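Still May, and still so light in the evenings that I never know when to stop. I had meant to write to the people in Jernby tonight, but I got into the jewelry instead, which I have been promising myself since we moved to Borville, and there went almost 2 hours, very happily.

I spread everything out on the navy cloth with the planets and rockets on it (I do love that cloth) and had the red box open and ready. The gold watch, the braided cuff, the black beads, the twisted pearls that I always say I'll wear and never do!

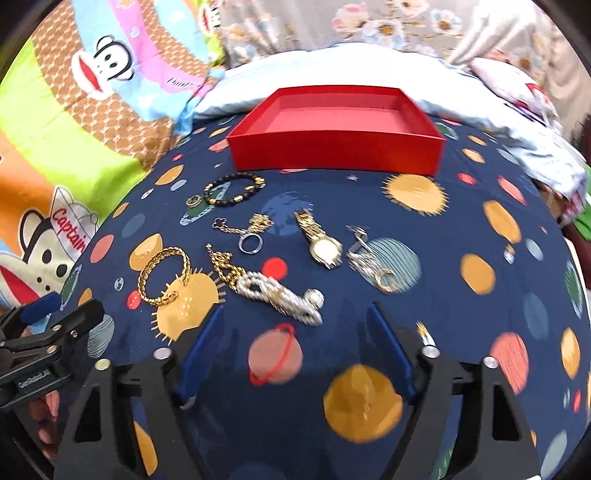
Hjalti thought the pearls ought to go in a pouch by themselves, so the chains wouldn't rub against them, and that the rings would be better off in a saucer on the dresser where I'd see them and put them on. I said I'd think it over, and I have, and he's right about the pearls. I'm less sure about the saucer, as I know my own elbows.

Must ask Zewditu whether she still has those little cotton bags from Araya. Bed now, it's past 11.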